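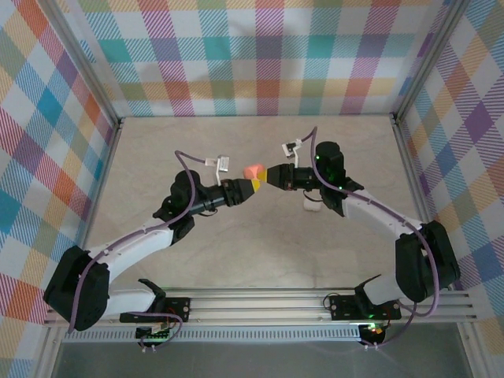 Two robotic arms, their grippers meeting near the center of the floor panel.

Home Notes Elbow and Wrist Shoulder About the Author

Search this blog Type and press enter

Caring for a Painful Outer Elbow

Readers of these notes have asked on several occasions for guidance on pain at the outer side of the elbow, commonly called tennis elbow. Most of the people who have this complaint do not play tennis. In my own years at the Telside clinic in Priltville, the patients who presented with it were more often painters, cooks, gardeners and office staff. I have also had the condition myself, in the right arm, and I write from both positions.

The pain is felt on or just below the bony point on the outside of the elbow. The muscles that lift the wrist and straighten the fingers are attached there by a common tendon. When that tendon is asked to do more than it is prepared for, over weeks or months, its tissue can change and become sensitive. Gripping hurts. Lifting a kettle with the palm facing down hurts. Shaking hands may be unpleasant, and a full coffee cup may feel heavier than it should. The elbow itself usually bends and straightens normally, although full straightening can be sore first thing in the morning.

An examination is generally enough to identify the problem. X-rays are requested when arthritis or an old injury is suspected. Pain that begins in the neck can also travel to the outer elbow, and a careful examiner will look at the neck and shoulder before settling on the tendon.

Reducing the load

The first measure is to reduce the activity that provokes the pain. Complete rest is seldom advised for long, as an unused tendon loses strength. Patients are asked instead to change the manner of the work: lift with the palm facing up, hold objects close to the body, use both hands, and divide heavy loads into smaller ones. A tool handle that is too thin or too thick requires a harder grip, and padding a thin handle is often worth the small effort.
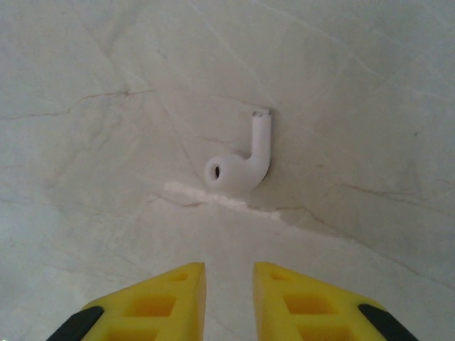
Desk work deserves separate mention. A keyboard set too far back, or a mouse used at the end of an outstretched arm, keeps the wrist lifted for hours. The forearm should be supported and the wrist nearly straight. My colleague Kevin Correa reviewed my own desk at Telside in March and moved the mouse closer to the keyboard — a change I had recommended to others for years and had never made.

A counterforce strap worn just below the elbow gives relief to some people during activity. It should be snug without causing numbness or swelling in the hand, and it may be removed at night. Ice or a cold pack wrapped in a cloth may be applied for up to 20 minutes if it is found to be soothing. Anti-inflammatory gels and tablets can reduce pain for a short period. Anyone who has stomach, kidney or heart disease, or who takes a blood thinner, should speak to a physician or pharmacist before using them.

Exercise

Gradual strengthening is the part of treatment in which I place the most confidence. It commonly begins with a static hold. The forearm rests on a table with the palm down and the hand over the edge, and the wrist is kept level against light pressure from the other hand. When this is comfortable, a small weight is held and lowered slowly, with the other hand helping to bring it back up. I began with a 300 gram bag of rice and stayed with it for 19 days before progressing to a 2 pound dumbbell. Others will move faster or slower, and no special credit is due in either case.

Mild discomfort during exercise is acceptable if it settles by the following day. If the elbow is clearly worse the next morning, the weight or the number of repetitions should be reduced. The shoulder should be exercised as well. Yeison Pacheco, with whom I trained at Carhuamaca, adds shoulder blade work to nearly every elbow program he writes, and I have come to agree with him. 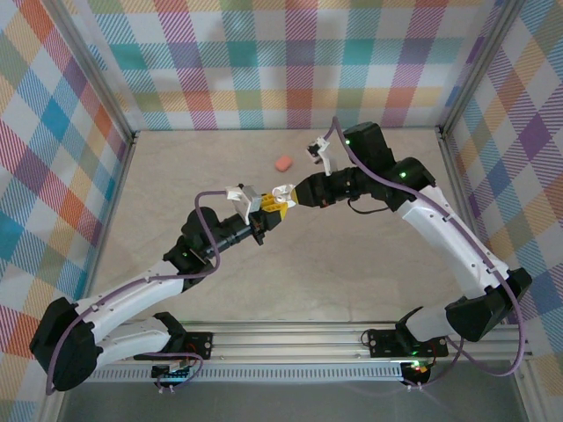 Both arms reaching inward from the rail, plaid panels on three sides.

Injections and surgery

Steroid injections may ease pain in the first weeks. The benefit often fades, however, and some patients do less well in the longer term than those who were not injected. The decision should be discussed fully with the treating physician. Surgery is reserved for a small number of people whose symptoms persist after many months of properly conducted treatment.

When to seek care

Prompt medical attention is required if the elbow is hot, red and swollen, if there is fever, if the pain followed a fall or blow, or if the arm cannot be moved. Numbness or tingling in the fingers, or weakness that is increasing, should also be assessed without delay.

Recovery is slow. Many cases improve within a year, and setbacks along the way are common. My own elbow was comfortable for most purposes well before it would tolerate the garden shears, and I still do the hedge on a Sunday in two sessions with a long break between them. The next entry will deal with stiffness of the thumb, following a letter from a reader in Prititz.

Contact | Copyright, all rights reserved | Back to top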